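Flosatham Laundry Exchange Reopens, Apologizes to Your Iron

FLOSATHAM, Feb 28, 2021 – Praltell, the neighborhood linen-lending service, will reopen its Correa Street counter next week after a winter spent mostly on hold with plumbers.

Members borrowed 3,657 tablecloths, sheets and napkins last year, a surprising figure for a year with so few dinner parties. All but 126 came back. Praltell wishes the missing ones well and has stopped sending letters.
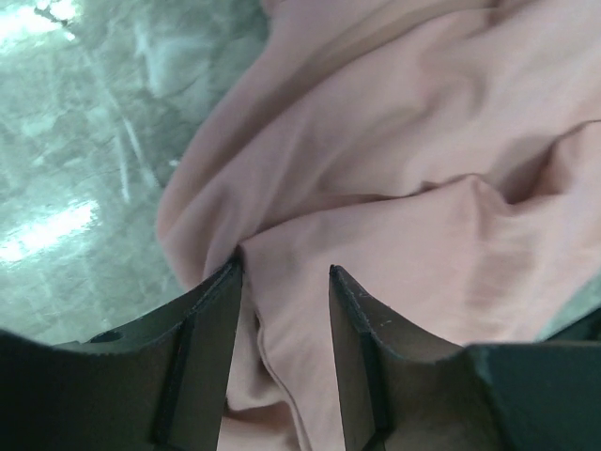

The new Dadance plan costs $2 per item and drops the old rule that everything be returned pressed. The rule had been on the books since the service opened, and compliance was best described as spiritual.

"We asked 328 members whether they ironed," said Theda Hinrichs, who runs Praltell. "A few of them laughed before we finished the question."

Items may now be returned clean and in any shape that fits through the slot. Late fees from January have been waived – gravy fees have not.

Sign-up is open at the counter. Bring proof of address and a bag.

Media contact: Theda Hinrichs, Praltell, Flosatham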